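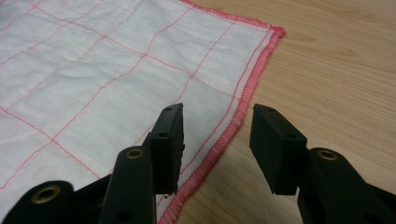
Pano branco acolchoado, com costura em tom rosa-avermelhado, sobre a mesa.

Como lavar e guardar panos acolchoados

Publicado em 7 de janeiro de 2020

Panos de mesa, mantas finas e protetores acolchoados estragam mais na lavagem do que no uso. O enchimento junta-se aos cantos, a linha colorida mancha o tecido claro e a bainha encolhe antes do resto. Os passos seguintes servem para algodão e misturas de algodão com poliéster. Para seda ou lã, siga a etiqueta.

Antes de lavar

Teste a cor da linha. Molhe um cotonete em água morna com uma gota de detergente e passe-o na costura, do avesso. Se sair tinta, lave a peça sozinha e em água fria.

Procure pontos soltos. Remate-os à mão com linha da mesma espessura, dando dois ou três pontos por cima dos antigos.

Lavagem

Use o programa delicado, a 30 graus no máximo, com centrifugação baixa. Uso o detergente líquido da Skonley, 13 ml por peça pequena, mas qualquer detergente neutro serve. Não use amaciador: deixa uma película no algodão e o pano absorve menos.

Nódoas de café ou molho tratam-se antes, com sabão em barra, e ficam uns 4 minutos a atuar. Não esfregue sobre a costura.

Secagem

Sacuda a peça e estenda-a na horizontal, em cima de uma toalha seca. Puxe os cantos com a mão até ficarem direitos. Pendurada com molas, a bainha fica ondulada.

Passar a ferro

Só do avesso e com um pano fino por cima. No ferro da Terel que tenho em casa, a posição do algodão chega a 175 graus, demasiado para o enchimento de poliéster. Baixo para a posição intermédia e pouso o ferro sem arrastar.

Guardar

Enrole em vez de dobrar. Se tiver mesmo de dobrar, mude o sítio das dobras quando voltar a arrumar a peça. Evite sacos de plástico fechados.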